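Lista de revisión antes de un día de parque (con mis comentarios)

La uso cada vez que vamos a Bellamy y la voy retocando a la vuelta. Es la versión de noviembre, ya con el cambio de horario de las atracciones de agua.

La noche anterior

[x] Entradas descargadas en el móvil. La app de Zurenus se cae justo a la hora de abrir, así que yo las guardo también como captura (¡y brillo al máximo en el torno!).
[x] Pulsera con teléfono para los niños. Las de papel se deshacen en los rápidos, mejor las de silicona.
[x] Batería externa cargada. Hacer cola con la app abierta se come el móvil antes de comer.
[ ] Medir a los peques con zapatos. En la Torre Wornesis piden 152 cm para ir solo y no perdonan ni uno, lo digo con conocimiento de causa.

Al llegar

[x] Foto del número de plaza. El aparcamiento tiene 2000 y todas las filas son iguales, de verdad.
[x] Punto de encuentro hablado con todos. El nuestro es el carrusel, porque tiene bancos y sombra.
[x] Localizar el puesto de primeros auxilios. Lo han movido detrás del teatro y en el plano viejo sigue junto a la noria.

En cada atracción

[x] Barra bajada y comprobada con la mano, aunque ya haya pasado el monitor.
[x] Gafas, gorras y móviles a la taquilla. La 23 cierra mal, yo pediría otra.
[ ] Coletas recogidas en los coches de choque. Esta se me olvida siempre y luego toca peinar en la salida.

Comida y alergias

[x] Avisar de la alergia al pedir por la app y repetirlo en el mostrador. El aviso se marca en una casilla pequeñita, abajo del todo, y si cambias el pedido se borra (esto me parece bastante serio, ya les he escrito).
[x] Agua para todos. Las fuentes de la zona norte estaban cerradas.
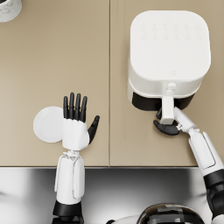

Pues a mí lo de la casilla me pasó en el Zostel, el bufé de la entrada, y allí me dijeron que el aviso hay que ponerlo en el perfil y no en el pedido. Desde entonces no se me ha vuelto a borrar. Eso sí, hazlo 48 horas antes, que tarda en aparecer.

¡Gracias, me lo apunto para la próxima! Lo paso al bloque de la noche anterior y quito la queja de la casilla si veo que funciona.

A la salida

[x] Vaciar la taquilla.
[ ] Devolver la silla alquilada antes de las ocho, o se quedan la fianza.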